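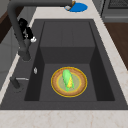 Re: [sim-demos] Sink tasks, second batch

October 2020

On the Dandov list it was written:

> The Jultville batch is done. 199 demos of the corn-and-plate
> task in the simulated kitchen, all teleoperated, all marked
> as successes. At this pace we could have 2,000 by June and
> skip the real kitchen altogether. Any objections before we
> book the operators?

Yes, a few.

I went through a handful of these last night and I'm not convinced that 199 means what we want it to mean. Take the view with the plate on the floor of the basin and the corn lying across it, husks still partly on. The gripper is over by the left rim behind the tap, nowhere near either of them. Fine as a state to learn from. But if every demo has the plate in the same part of the sink and the corn at the same slant, we've got one example with a lot of copies.

Can somebody post the spread of plate positions? I asked for this on the Delorme set and got a video.

Second, the step in the basin. It takes up the far half, so the plate is down on the lower floor with a wall behind it. I'd like to see starts with the plate up on the step as well. The Flukgate policy looked great too, until we moved a bowl.

Third, who is marking success? If it's the operator who drove the arm, I don't trust it. Give me 5 demos picked at random, with 4 people scoring them separately, and let's see if they agree.

As for skipping the real kitchen -- no. A rendered cob tells us very little about how husks behave when you squeeze them. Keep the sim data by all means, but I wouldn't book anyone for 2,000 of these yet.

If the scene files are on the usual share, send me the path. The old link is dead.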